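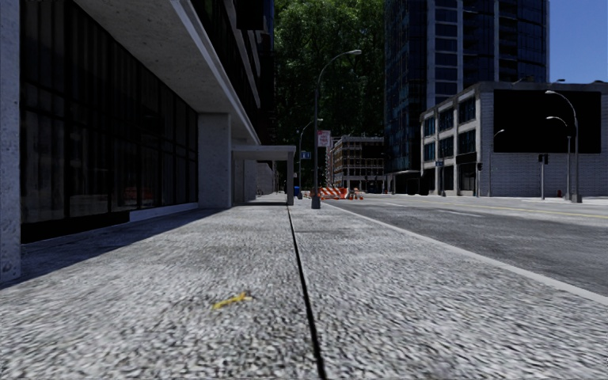

Atance Rebound Trainer review: a season of soccer and basketball passing on one net

November 9, 2023

The Atance Rebound Trainer is a steel-framed net that sends a ball back to you. The company sells it for both soccer and basketball, and that was why our athletic department bought it. We have a lot of kids who play both sports and not much storage. I coach the JV girls in soccer and help out with basketball once practices start, so I have used it for both.

We paid $609 with shipping. The frame came in one long box with the net, the bungee cords and a bag of ground stakes. Assembly took Ignacio Casado and me most of a free period. The instructions are all drawings and the two side rails look alike in them, but they are not the same part. Check the stickers before you bolt anything. We had to take one side apart and start over.

Soccer use

On grass it does what it should. A firm pass with the inside of the foot comes back along the ground at a speed a high school player can handle with one touch. If you tilt the frame back to the second notch, the ball pops up to the thigh or chest, and that was the setting our players liked best. The third notch is for headers and goalkeeper work. Our keepers used it a lot in August and September.

Stake it down. Without stakes the frame walks backward a little with every hard shot, and after a few minutes it is facing somewhere else. On turf you can't use the stakes, so you need sandbags, and those are not included. We put two on the rear bar and it stayed put.

The net is tight when new. By the middle of the season the lower corners had gone soft and the ball died there. Atance sells replacement cords, and I swapped out 18 of them in October. The job is easy but hard on the fingers. Wear gloves.

Basketball use

I had more doubts about this part. A basketball is heavier, and chest passes hit the net higher than most soccer passes do. The return is a bit slow on the first notch. On the second it comes back to about the waist, good enough for catch-and-shoot work if you stand ten or twelve feet away. Bounce passes don't work well. They hit low, in the same soft corners, and roll back.

The feet have rubber caps, and they left no marks on our gym floor. One cap came off in the first week and now has tape on it.

For a forward working alone on her catch and turn, it is a useful tool. For guards who want hard, quick passes from different angles, it isn't enough. Sebastião Rangel, who runs our preseason conditioning, tried it with a weighted ball, and I would not do that again. It stretched the net, and the manual says not to.

How it compares

The other one I have used for a full season is the Gallach ProWall, at my last school. That is a solid board on wheels and costs $1,779. It is better for soccer, truer on the return and quieter than you would guess, but it is no good for basketball and it takes two adults to get it through a door. The small Zetorden net is cheap and fine for a backyard. I would not buy it for a team.

Storage

The frame folds flat and hangs on a wall. It is heavier than it looks in the catalog, and our younger players need help with it. The fold pins are small and have no tether - we have lost one already and use a bolt in its place.

Would I buy it again? For a school where one piece of equipment has to cover two sports, yes. If you only coach soccer and have the money and the space, get the board. If you only coach basketball, I would look at a passing machine first.

I plan to add a note in January on how the new cords are holding up.

Rating: 7 out of 10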